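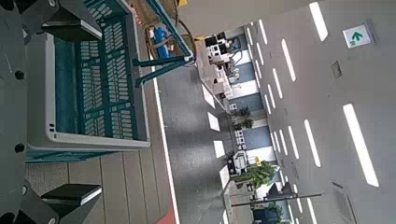
Marlies Lanz wrote in after my last column to say that 20 seconds is plenty of time to cross Hillar Street, and that anyone who needs more should wait for the next light. She added that she drives it twice a day and has never seen a person stuck in the middle.

I have, and I walk it most days. But I don't doubt what she sees from her car. The driver at that light sees people start across and then sees the light change. The person who is slow is usually still on the curb, because she has learned not to try.

The walk signal at Hillar and Gashaw gives you seven seconds of the white figure and then a countdown. The whole thing adds up to 20 seconds. The road there is 58 feet from curb to curb. A healthy adult does it without thinking. My neighbor, who had a hip replaced in January, does not. She goes down to the light by the old Starnero building, crosses there, and comes back up the other side. That adds a good ten minutes to a trip to the pharmacy.

The city's position is that the timing meets the standard. I believe it. A standard is the least you can do without being told to do more, and it was picked with an average walker in mind. Plenty of people who live near that corner are not average walkers. There is a senior building on one side and a clinic on the other. Somebody approved both of those, and the same city runs the light between them.

The other argument is traffic. A longer walk signal means a longer red for cars, and the cars back up to Stuka Avenue at the end of the workday. That is a real cost and I don't want to wave it off. I have sat in that line too. Still, the wait for a person on foot, after pushing the button, can run a full 60 seconds in any weather, and I have never heard that wait described as a backup.

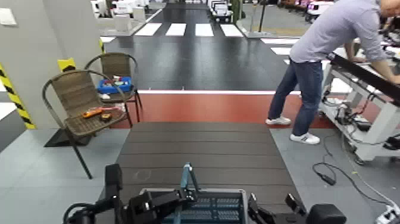

Paint gets brought up every time the signal does. When people complain about a corner, the first offer is to redo the markings, since paint is cheap and can be done in a morning. I am for paint. Wide white stripes across dark pavement, with the kind of red strip and white line you see on the near side of the road here, make it plain where walkers belong and where cars do. But stripes don't hold a light. They can't give a person with a cane another few seconds, and a fresh set of them at Hillar and Gashaw would leave my neighbor walking the long way to buy her pills.

What I would ask for is small. Add eight seconds to the walk phase during the day, when the clinic is open. Leave the evening rush alone for now if that is what it takes. Put the change in for three months, have someone stand at the corner before and after, and publish what they find. If the cars back up past Stuka, we can argue about it with real numbers in front of us.

I would also like the people who set these lights to cross at them, on foot, carrying a bag of groceries, at the speed of whoever is next to them. I don't mean this as a stunt. It would take less of the day than the meeting does.

Lanz ended her letter by asking who is supposed to give up the time. Drivers, mostly, and I am one of them. Eight seconds at one light is a price I am willing to pay, and I think most people on Hillar Street would say the same if the question were put to them that way. So far it hasn't been. The traffic office takes comments by mail or at the front counter, and mine went in last week.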